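Boltholm Neighbours Help Board
Home and Garage

Drink cans: keep them in the carton or take them out?

Asked by Yaryna Pavliuk, March 5, 2022

Hello all. We moved to Boltholm in October and our garage is not heated. I bought many cans of soft drink on sale and I put them on the shelf near the big door. Last week two of them were swollen on the top and one has leaked on the cardboard. Is it safe to drink the others, which look normal? And where do you store your cans in winter, if you have no cellar? My kitchen is very small, so please don't tell me only "the kitchen".

2 answers

Arlindo Mendonça
Swollen means it froze. Throw those out. The rest are fine, I drink mine all winter.

Solange Caron
I do not fully agree with Arlindo. A can which was frozen one time and still has its normal shape is usually okay, but please look at the seam on the top and feel under it with your finger. If it is sticky, I would not keep it. The taste can also be flat.

For the storage, move them away from the big door. The wall shared with the house is a few degrees warmer, and low on a concrete floor is the worst place. I put a piece of foam board under mine. In our old flat in Tultusley I used the bottom of the coat closet, it holds more than you would think. Diet drinks freeze sooner than the ones with sugar, so bring these in first.

About the carton: if it got wet from the leak, change it. Wet cardboard becomes soft and the bottom opens when you lift it. A low box with open top is easier anyway, and a turn of duct tape on the outside keeps the walls together.
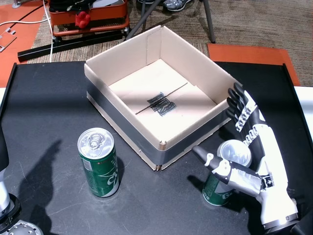

Albane Chevalier asked under this answer if the same is true for beer, as her husband keeps his beside the snow tires. Yes, only beer freezes a little later. I would still bring it in when the forecast is very cold.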